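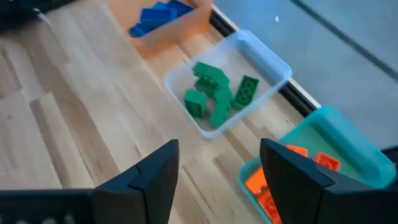 Report on the Visit to the Murngate Learning Laboratory

10/08/2018

Members of the Punum Technical Association were received at Murngate to observe how examples are gathered for a learning system. The work is carried out jointly with Boonyarit, which supplies the arms and grippers.

Sorting by color was the task under way at the first table. Toy bricks are kept in open plastic bins, with blue, green and orange held separately, and an operator guides the arm through each move while the wrist camera records. Bricks are left as they fall, some of them upside down, so that the system meets every position it may later have to handle.

Each session is limited to 30 minutes. The laboratory held 755 accepted examples of this task on the day of the visit and adds 200 in a normal week. Failed grasps are kept as well – they are labeled and stored apart.

Members asked whether the examples could be used with another gripper. The hosts replied that this had not been tested. A second visit, to the Dreteck site, is planned for April.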